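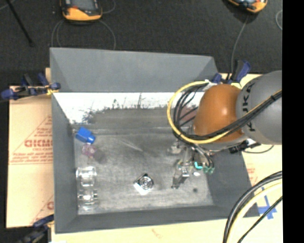 Stemum 散件取放单元
货架 / 自动化 / 料箱取放 / Stemum
供货状态:接受预订,八月起按订单顺序发货
供应商:Brutelmont
价格:询价

产品概述

Stemum 是一套装在机械臂末端的取放单元,用途是把料箱里零散放置的小件一件一件取出来,放到指定的位置。适用对象是小批量、多品种的车间,以及维修站、培训教室、备件仓库这类每天都要从箱子里翻东西的地方。

产品包括夹爪、腕部相机、控制盒和 Bensaid 取放软件。机械臂不含在内,客户可以使用现有的臂,也可以委托我们代购。订货前请把臂的型号、法兰图纸和控制器版本发给我们,由工程师确认能否安装。没有确认过的型号不接单。

现在能做到什么程度

咨询这款产品的客户大多会问同一件事:机器能不能把人从翻箱子的活里替出来。目前的答案是能替一部分。

下面的数据来自我们自己的测试间。测试用敞口料箱,零件混放,有塑料件、金属件和透明件,形状各不相同,位置由测试人员随手摆放,软件事先没有这些零件的图纸。共尝试抓取 2,055 次,一次成功 1,378 次。一次成功的定义是夹爪下去一次,零件离开箱底,并且放到目标托盘里没有掉落。夹起来又滑掉的、夹住两件的、碰到箱壁停机的,都算失败。

失败后单元会自动重试,重试仍不成功就停下来,亮黄灯等人处理。重试的结果没有计入上面的数字。

按零件种类看,差别很大。不透明、有棱角、颜色和箱底分得开的塑料块最容易,基本上看得见就能取。小的金属件其次,反光面朝上时相机给出的深度会缺一块,夹爪的落点会偏。透明件最难,轮廓认不准,几件挨在一起时软件常把它们当成一件。半透明的彩色件介于两者之间,光线稳定时表现尚可。

零件贴着箱壁或者压在箱角时,成功的次数明显减少。夹爪的手指需要有地方下去。箱壁是斜的会好一些,直壁的深箱不建议使用。

适合的工作

从周转箱取件,放入托盘或传送带起点。
把退回的散件分到不同的格子里,格子数量由客户自己定。
给人工装配台供料,人负责装,机器负责拿。
夜班慢速分拣,不赶节拍。

不适合的工作

软的、会缠在一起的东西,例如线缆、布料、塑料袋。
沾油沾水的零件。
需要按方向精确插入的工序,夹爪放下零件时不保证角度。
节拍要求严格的产线。熟练工人的手仍然比它快,这一点请在立项时就考虑进去。
与人共用同一个料箱同时作业。

关于家用

经常有人问能不能放在家里收拾玩具、整理抽屉、分餐具。我们没有家用版本,也不建议把本产品装在住宅里。收拾玩具箱和分拣零件箱在动作上很像,都是从一堆杂物里取出一件,认出是什么,再放到该去的地方。难处在别的方面:家里的箱子没有固定住,光线一天变几次,东西的种类没有上限,旁边还可能有孩子和宠物。机械臂本身的重量、供电和防护要求也都是按车间来的。

负责抓取算法的 Hussam Qaisi 对家务用途的看法比较保守。他认为在固定的台面、固定的箱子、有人隔开的条件下,分拣类家务今天就可以演示;要让一台机器在普通人家里连续干一个月不用人管,还差得远。我们同意这个判断,所以产品手册里没有出现家务两个字。

规格

单件最大重量:2 kg
夹爪形式:两指平行,手指可更换
手指材料:标配金属指,可选带胶垫的指套
供气:需要洁净压缩空气,气管由客户从臂身引至腕部
料箱:敞口,内壁建议带斜度,颜色建议哑光、单一
照明:顶部漫射光,避免直射日光
停机方式:急停、软件停、碰撞停
软件界面:中文、英文、法文
数据保存:本地保存,默认不外传
随货附件:控制盒、腕部支架、相机、指套一副、标定板、安装工具一套

安装要求

料箱必须固定。箱子被手指带动哪怕一点,后面所有的落点都会跟着偏。用夹具把箱沿夹牢在台面上就可以,后侧和前侧都要夹到,夹具的手柄不要朝向臂的运动范围。

线缆和气管在腕部要留出余量。余量太短,腕部转到极限时会拉扯接头;太长则会垂进料箱,被手指夹住或者挡住相机。出厂支架上有绑扎孔,请按手册的位置固定,装好后让臂慢速走完全部姿态,在旁边看一遍线的走向。每次更换手指之后重看一遍。

箱底有划痕和磨白的地方会影响小件识别。新箱子用久了都会这样,磨得厉害就换底垫或者换箱子,换完要重新采一次空箱的底图,步骤在软件的"料箱"菜单里,几分钟可以做完。

示教器请放在操作人员伸手能拿到、臂伸不到的位置。

首次调试由我们的人到场,内容包括标定、空箱底图、三种客户零件的试取和操作人员培训。客户需要提前准备好试取用的零件,请带上平时最难拿的那种,只带好拿的零件对双方都没有意义。

用户情况

Kikis 是一家小家电维修备件仓库,使用 Stemum 分拣拆机后回收的塑料件和金属件。他们原来由两名员工轮流分拣,现在机器先走一遍,把容易的取走,剩在箱底的透明罩和薄垫片仍由人来分。仓库主管 Elie Semaan 给我们的反馈如下:

"人没有减,活换了。以前一上午都站在箱子前面,现在上午去做检测,隔一阵过来看看黄灯。透明件它拿不好,我们就先挑出来单放一箱。软件里给零件起名字的那一页不好用,字太小,希望改。"

零件命名页面已列入下一版软件的修改内容。黄灯的提示时间也按他们的要求改成可以自行设定,老用户升级后即可使用。

维护

每班开始前擦相机镜片,检查手指有无松动。
每周检查气管接头和腕部扎带。
指套属于易损件,磨出亮面就更换。
相机被碰过以后必须重新标定,外观没有变化也要做。
不要自行打开控制盒。

保修与退货

到货后 90 天内,如果在我们确认过的零件和料箱条件下达不到验收单上写明的取放结果,可以退货,运费由我方承担。验收单在签合同前由双方一起填写,写清零件名称、料箱尺寸、照明条件和允许的失败次数。没有写进验收单的零件不作为退货依据。

指套、气管、扎带不在保修范围内。

常见咨询

要不要先给零件建模型
不要。有图纸可以导入,对金属件有帮助,没有图纸也能运行。

能不能用自己的夹爪
可以只购买软件和相机。夹爪的开合行程和手指外形需要录入软件,外形复杂的由我们代录,另外收费。

一个人能不能管几台
可以。黄灯信号能接到车间现有的呼叫系统上,接线图在手册附录。

断网能不能用
能。软件授权在控制盒里,联网只用于升级。

可不可以寄零件来试
可以,也建议这样做。每种零件请寄一小袋,附上平时使用的料箱,试取录像和失败记录会一并发回。寄来的零件如需退还,请在箱内附上收件地址。

选配件

带胶垫指套,两副装
加长手指,用于较深的料箱
料箱固定夹具一套
哑光底垫,按箱底尺寸裁切
备用相机,已预标定
腕部线缆护套

询价时请写明:机械臂型号、零件种类和重量、料箱内部尺寸、每班需要取放的件数、现场是否有压缩空气。资料齐全的询价优先处理。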